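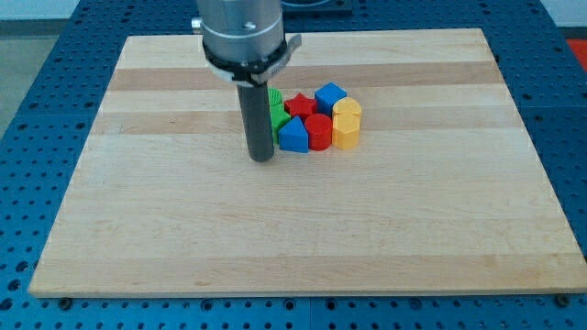 4. Oiling the Hondwood board

Read this section to the end before you open the tin. The oil needs a warm room and a dry board.

4.1 Sand the surface with the fine paper from the kit, always along the grain. If you use your own paper, choose grit 600.

4.2 Remove the dust with a dry cloth. Do not use water at this step — it raises the grain and you must sand again.

4.3 Put 2 spoons of Bavham oil on a clean cloth and spread it in a thin layer. Do the edges also.

4.4 Wait 5 minutes, then wipe away all oil that stays on the surface.

4.5 Stand the board on its long edge and leave it until the next morning. Air must reach both sides.

Note: The first coat can look uneven. The second coat usually corrects this.

CAUTION: Cloths with oil can catch fire by themselves. Lay them flat outdoors to dry, or keep them under water in a closed metal can.

For more oil, order part 1493 from the Clorcombe shop. Old tins with the Tanguy label contain the same oil and can be used up.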